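Robot room at Wornham: what has changed for staff
Posted 5/3/25

The second surgical robot at the Wornham site went into regular use in November, and the theater teams have now worked with it through a full winter. Several people in other departments have asked what it means for the staff, so this item covers the main points.

The surgeon no longer stands at the table. He or she sits at a console a few steps away and moves the instruments from there. The instruments do not act by themselves. Every cut and every stitch is still made by a person's hands, and the arms carry the movement over.

The bigger changes are in the jobs next to the table. The bedside assistant now swaps instruments, passes suture in and out, and watches the arms for anything that gets too close. Rozália Kelemen has done this job since the first robot arrived at Grergate. "I used to read the surgeon's face," she says. "Now I listen. We repeat everything out loud, even things that sound silly, and it took me a while to get used to that."

Talking out loud is now part of the room rules. The assistant names the instrument before it goes in, and the surgeon answers before moving it. New staff get a printed sheet with the standard phrases, and copies are kept in the drawer under the scrub room clock.

Sterile supply has more to do than before. The wristed instruments have small joints that need flushing and brushing, and each one has a limited number of uses. The department handled 657 of them last quarter. Nathalie Sutherland's team was given one extra post for this, and the late shift now starts 50 minutes earlier so that the trays are ready for the morning. The Plultport depot still takes repairs – please use the yellow tags and not the old white ones.

Suturing is the part that surgeons say takes the most practice. The console gives little sense of how hard a thread is being pulled, so they learn to judge it by eye.

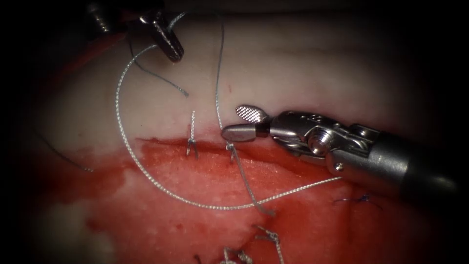 Suturing with two robotic instruments. The braided thread is the pale one, and the thinner thread is dark.

Console practice hours are open to all surgical trainees and, from this month, to bedside assistants as well. Rozália asked for that change. She found that an hour in the surgeon's seat made it easier to guess which instrument would be wanted next.

Sign up on the sheet outside the Bognár room or through the theater office. Slots are 50 minutes, and shoes must be changed at the door.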